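Nukatel Playroom Mat and Toy Box
README, updated 2019-12-16
Kept by Marloes Bosman. Play mat notes by Shazia Rana.

What this is

This folder goes with the picture set of a family lounge room where children's toys are being put away. It covers the play mat, the box the soft toys go in, and the furniture and odds and ends in the rest of the room. Read it before you start labelling, and come back to it when two labels both seem to fit.

There are 514 pictures in the full set. 

The mat

The mat is a patchwork of printed panels and it lies over a raised surface, so some panels end up on top and some hang down over the edge. Label it once, as play mat, whichever panels are showing. If a panel matters to your work, put the panel name in the notes column.

Panel names in use: apple, gingham, orange flower, frog. The apple panel is white with red apples, and there are pale peach dots between the apples. The dots are part of the print. Please don't tag them as crumbs or beads, which happened a fair bit in the first pass in April.

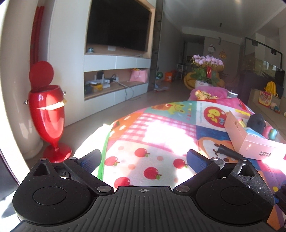
Apple panel, with pink gingham behind it and the green border on the left.

Sun on the mat is a common cause of wrong colours. Where it falls on the gingham the pink can wash out nearly to white. Use the panel name anyway if you can make out any of the check. If you can't, write "washed out" and move on.

Animals printed on the mat are never toys. The frog on the teal panel has rosy cheeks and looks a lot like something you could pick up, but it stays under play mat. Same for the dog, bear and bunny faces.

The box and the soft toys

The box is pink cardboard with black Chinese characters on the front. It has no lid in the picture below. Label it toy box. We haven't transcribed the writing and you don't need to.

Soft toys get one label each where you can tell them apart. When they're packed in together you often can't, and a pink and yellow limb sticking up may be all you get of one. Use "soft toy, part" for those. Don't guess which animal it is. The black one with rounded ears is "black soft toy" and nothing more specific.
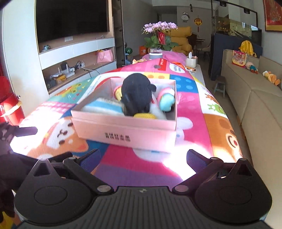
Toy box on the long table, with the sofa to the right and the armchair at the far end.

The rest of the room

Table: long, with the mat over it. Things standing on it, such as the tissue box and the potted orchid, get their own labels.
Sofa: beige fabric. Toys on the sofa are labelled the same way as toys in the box, with "sofa" in the place column.
Armchair: mustard yellow.
Stool: small, wooden.
Media cabinet: white and light wood, under the television. The watermelon pieces on the shelves are "ornament". Cables and the power strip go together as one label.
Bags: gift bag for the ones on the cabinet and sofa, paper bag for the orange one on the floor.

Files

labels.csv has one row per thing, with columns for picture, label, place and notes.
places.txt has the 4 place names allowed: table, sofa, cabinet, floor.
voremard_old.csv is the earlier label list. It splits the mat into separate things panel by panel. Keep it for reference only.

Known problems

The first 70 rows still use "couch" in the place column. Change it to "sofa" if you're editing those rows.
Grey things and silver things were mixed up in the old list and haven't all been checked.
Jultis opens labels.csv with the notes column cut at 200 characters. The full notes are still in the file.

Corrections go to Marloes, or to Shazia if they're to do with the mat. Give the picture name and the row.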